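I got asked in August to write up how the arm is going at work, so I'm doing it as a thread.

I work at Pesness. We make dumplings for lunch counters and a few caterers. The folding is still all by hand and there are no plans to change that.

What changed is plating and moving them in and out of the steamers. That used to be two people per shift. Now the arm does part of it and one person sets up, watches and fixes.

Elvia Beltrán trained on it first. She spent 34 hours on it before she was left alone with it. I got fewer and I could feel the difference.

Dumplings and the pink grid cloth at our station:

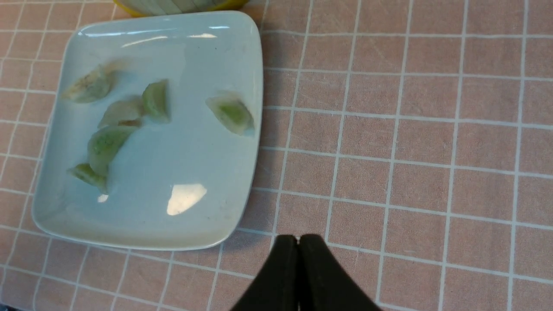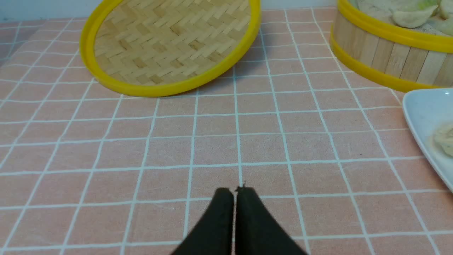 Aroha Whitcombe: Did anyone lose hours over it? We're being told the same thing is coming at our place and the answers are vague.

Fair question. No one was let go. Two people moved to folding – one asked to, one didn't. She says her wrists are worse at the end of a shift now, and she has raised it with the manager.

Pay stayed the same for folding. Whoever runs the arm gets an extra 100 a month. I think it should be more, as you are the one who gets called when it stops.

It is slower than Braulio Hinojosa by a lot. He could plate 280 in the time it takes the arm to do 100. He does the orders that have to go out fast and the arm takes the rest.

The part I didn't expect is how quiet the station is. With two of you there you talked. With one you mostly look at the grippers.

We have a meeting about the second shift next. I'll add to this when I know who is on it.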